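**Can they do chores yet? (the whiteboard edition)**

**gravelpit_9** — 7:40 am

Every June somebody starts this thread, so I'll take the hit this year. My question is narrow. I don't care about backflips. I run the schedule board at a small machine shop, it gets wiped at the end of every shift, and I'd like to know when something other than me will wipe it.

Wiping a board has to be about the dumbest chore going. Flat thing, marker on it, rub until gone. So I went looking at how the machines are getting on.

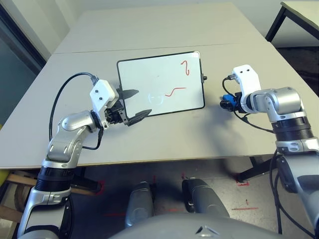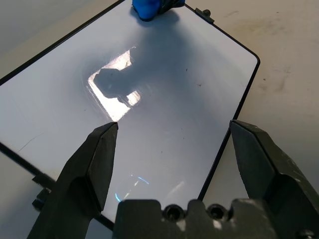
Same whiteboard, two points of view. My board is bigger and has more swearing on it, but that's the job.

**oleander** says the small board is the whole problem. A board screwed to a wall stays put. One lying loose on a table slides the second you lean on it, so now you need one hand to hold and one to rub, and the two have to agree on how hard. People do this without thinking, which is why we keep calling it dumb.

**gravelpit_9**

Fine, but it has two arms. That's the same number I've got and I manage before coffee.

**torque_wench**

We had a Skedia cart at the Komham plant for floor sweeping. 338 shifts. It was good at sweeping the part of the floor that was already clean. Put a pallet down crooked and it would sit there thinking until somebody moved the pallet, at which point you may as well hand that person a broom.

**oleander**

A cart on a fixed route is a different animal and you know it.

**torque_wench**

It cost more than the animal.

**halfnut**

I'll be the unpopular one. Our Tomić cell loads 2749 blanks a week and I haven't touched one since spring. Machines do shop chores fine when the chore holds still. What they don't do is *my kitchen*, where the sponge is never where it was.

**gravelpit_9**

So the answer is "yes, if you rebuild your life around it."

**halfnut**

You did that for the dishwasher.

**torque_wench**

Annoyingly good point. I still rinse first though.

**oleander**

My guess is 5 years for a board wipe you'd trust with the door shut. Cadonden has been promising 2 for almost as long as I've had this account, so adjust for that.

**gravelpit_9**

Putting 5 on the schedule board. In permanent marker, so it's still there when the thing shows up.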